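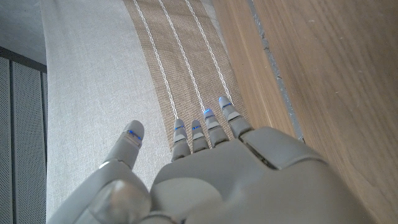
Por la autora de Mantel y Migas, un lunes cualquiera, a las siete de la tarde · 2 comentarios

¡Hola, hola! Vuelvo después de un silencio larguísimo (ya sé, ya sé, prometí escribir cada semana y mirad) y vuelvo con el tema que me ha tenido secuestrada desde septiembre: las servilletas de tela. Sí, servilletas. Los que venís por las recetas podéis bajar hasta el final, que algo hay, pero yo hoy necesito hablar de lino.

Todo empezó en la tienda Kolent, la que está al lado del mercado, esa con el escaparate lleno de retales. Entré a por un metro de cinta para una falda y salí con dos metros de lino lavado color crudo, una bobina de hilo que no pegaba con nada y cara de culpable. En casa ya tenemos un cajón de telas que no cierra. Mi idea era hacer un camino de mesa, pero se me fue la mano cortando y acabé con un montón de cuadrados torcidos. ¡Pues servilletas!

A ver, yo coser, coso regular. Aprendí con una máquina prestada y todavía me peleo con las esquinas en inglete, que son esas tan bonitas donde las dos dobladillos se encuentran en diagonal y no queda ese bulto horrible. La primera me salió con bulto. La segunda también. La tercera la descosí entera viendo una serie y a la cuarta le cogí el truco: hay que planchar antes de coser, planchar de verdad, marcando bien el doblez, y cortar el piquito sobrante sin miedo (sin miedo pero sin pasarse, que la quinta tiene un agujerito en la punta y ahora es la mía).

Lo del lavado merece párrafo aparte. El lino encoge, y encoge más por un lado que por el otro, así que se lava ANTES de cortar. Yo no lo hice, claro. Metí las servilletas con los vaqueros y salieron unos trapitos simpatiquísimos, ninguno cuadrado. En mi casa dicen que tienen personalidad.

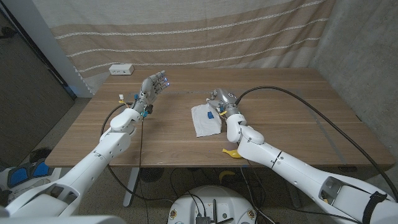
Marisol me dejó escrito en la entrada anterior que ella ni plancha ni dobla: las tiende muy estiradas, les pasa la mano mientras están húmedas y al cajón, y que la arruga del lino es parte de la gracia. Pues mira, lo he probado esta semana y casi me convence. Para diario, perfecto. Para cuando vienen mis suegros sigo sacando la plancha, porque una tiene sus manías y porque mi suegra pasa el dedo por el dobladillo, que la he visto.

El siguiente capítulo fue el tinte. Me dio por leer sobre cáscaras de cebolla y estuve semanas guardándolas en una bolsa que olía a lo que os imagináis. El color que sale es precioso, un dorado tirando a miel, pero irregular, con manchas más oscuras donde la tela quedó doblada dentro de la olla. A mí me encanta. Si queréis algo uniforme, comprad la tela ya teñida y no os compliquéis la vida: la de Biris tiene unos tostados muy bonitos y me ha aguantado bien los lavados, aunque el envío tardó lo suyo y tuve que escribirles dos veces.

También he probado el algodón de gofre de Türkmen, que absorbe de maravilla y no se plancha jamás. Pega menos en una mesa puesta, pero para el desayuno y para los churretes de tomate es lo mejor que tengo en el cajón.

Mis apuntes, por si os animáis:

1. La tela
Lavadla dos veces si es lino y secadla al aire. Para una servilleta de comer yo corto a 45 centímetros, y si es de merienda, bastante más pequeña. Sacad un hilo de la trama y cortad por la marca que deja, que así sí que sale recto.

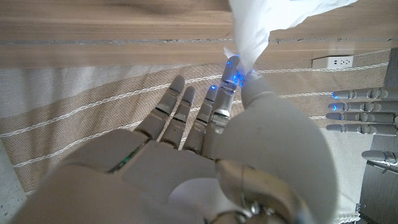 2. El dobladillo
Doble vuelta, la primera finita y la segunda de un dedo. Alfileres en las esquinas y puntada larga, que luego se descose mejor (hablo por experiencia). Si os sobra paciencia, a mano queda más bonito, pero a mí me sobra poca.

3. Las manchas
Vino: agua fría enseguida y jabón de pastilla. Aceite: polvos de talco, una noche entera. Cúrcuma: resignación. Tengo una servilleta que se llama Curkine en honor a un curri que hicimos de una caja con ese nombre, y Curkine es amarilla desde entonces y lo será siempre.

Y lo prometido para los de las recetas: bizcocho de yogur con 2 limones en vez de uno, menos azúcar de lo normal y una servilleta limpia por encima mientras se enfría para que no se seque. La receta completa la subo la semana que viene, en cuanto recoja los hilos de debajo del sofá.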